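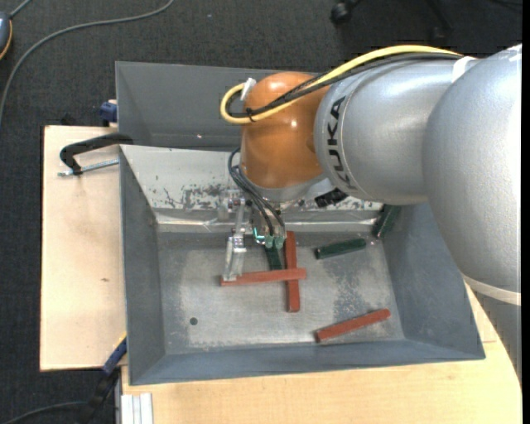 Why did the picking cell lose time in March? An air hose on the gripper split close to its fitting, and the cell stayed down until a new one had been fitted and checked.

The fault came at pick 3166 of the Wotano run. The fingers lost grip and a bar fell back into the bin. Hemi Partington hit the stop — the arm was already slowing — and nobody was inside the marked area. We lost 31 hours in all, most of it waiting for parts from Braker.

Raimo Oksanen found that the hose had been rubbing on the wrist. He has rerouted it and added a pressure switch that halts the arm if the supply drops. Leonie Maihi now checks the hoses every 40 hours of running.

Two items are still open: the written risk assessment, and a spare gripper, which needs your approval. Picking has restarted at reduced speed.

Rhys Ellery

Recent reports
Brinville cell: February progress
Tran conveyor guarding
Spare parts budget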